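Skallen Table Sorting Kit
Two-finger arm package for bench work, training rooms and small recycling lines

Product code: SK-158
Availability: ships from Clallville
Page last updated: 27/02/2019

Overview

The Skallen kit is a single-arm package for people who want to try automated sorting without building a cell from parts. It comes with the arm, a two-finger parallel gripper, a controller, a cable set and a license for the pick software. You supply the table, the trays and the bins.

It was put together for packaging waste first: foil containers, paper, cups and similar light items that come off a table in mixed order. Customers also use it for kitting and for teaching.

What is in the box

Arm with mounting plate and bolts
Two-finger parallel gripper, fitted and tested
Controller and power supply
Cable set for arm, gripper and camera
Stop button on its own lead
Software license, one seat, 2 years
Printed setup guide

The camera is sold separately. Most USB depth cameras will work, and the current list of tested models is in the setup guide.

Main figures

Reach: 600 mm
Gripper opening: 158 mm between fingertips
Supply: standard wall outlet

Handling light waste

Foil and paper are harder to pick than boxes. A foil container bends if it is gripped across the middle, and a crumpled ball of paper has no flat side for the fingers to close on. The gripper ships with a low force setting for both. For foil, the software looks for the rim first and closes on one edge. For paper it takes the widest point it can find and closes slowly until the fingers stop moving.

Paper cups can be picked from above, with one finger inside the rim and one outside. This works well with cups that are standing up. Cups on their side are picked across the body, and thin ones may be crushed a little. If that matters for your work, turn the force down another step and expect a few more drops.

Wet or greasy items are not covered by the standard settings. We can supply rubber fingertips for these on request.

Setting up the work area

Aiguo Song, who looks after kit installs from our Hulumville workshop, suggests the following order for a first setup. Allow one afternoon.

1. Bolt the arm down and check that the table does not rock when the arm is moved by hand. A light table will need a brace or a wall fixing.

2. Run the cables and tie them back. Leave a loop at each joint so nothing pulls tight when the arm turns.

3. Mark out the floor around the table and keep chairs outside the line while the arm is powered.

4. Put a few items on the table with clear space between them. Foil, a paper ball and a cup make a good first set. Place a bin beside the table, within reach of the arm, and open the gripper fully before the first run. 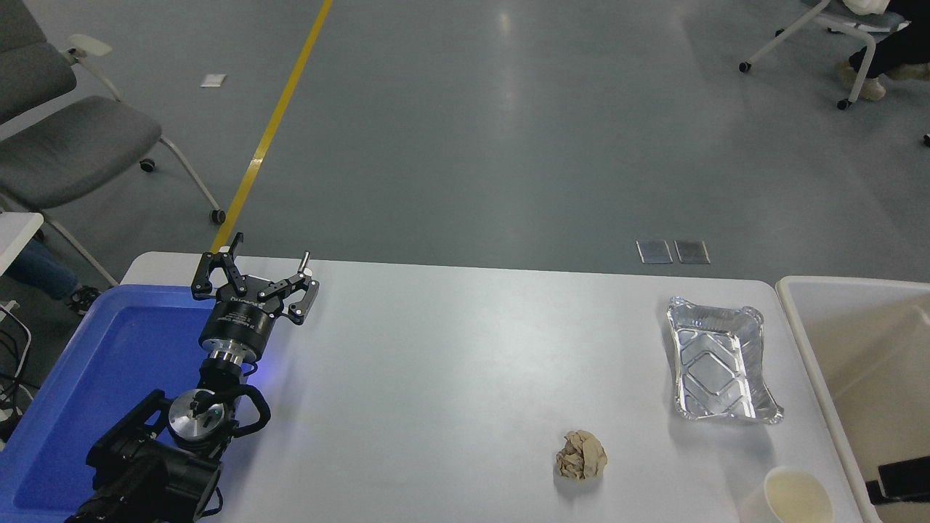 5. Run the teach routine. Move the arm by hand to the drop point over each bin and press Save. Keep the drop point well clear of the bin rim.

6. Start at 40 percent speed and stay there for the first day. Raise it only after the picks are going in cleanly.

Service and spares

Gripper fingers, tips and pins are kept in stock and can be changed with the hex key supplied. Joint parts are not user serviceable. Send the arm back in its original carton - please do not throw the carton away after unpacking.

Remote help is included for the length of the license. On-site visits from Villanueva or Hulumville are quoted separately, and the November schedule fills early.

Ordering

Orders and quotes go through the Clallville sales desk. Please give the product code, the size of your table and a short list of the items you want to sort. If you can send samples, pack them as they would arrive on the line.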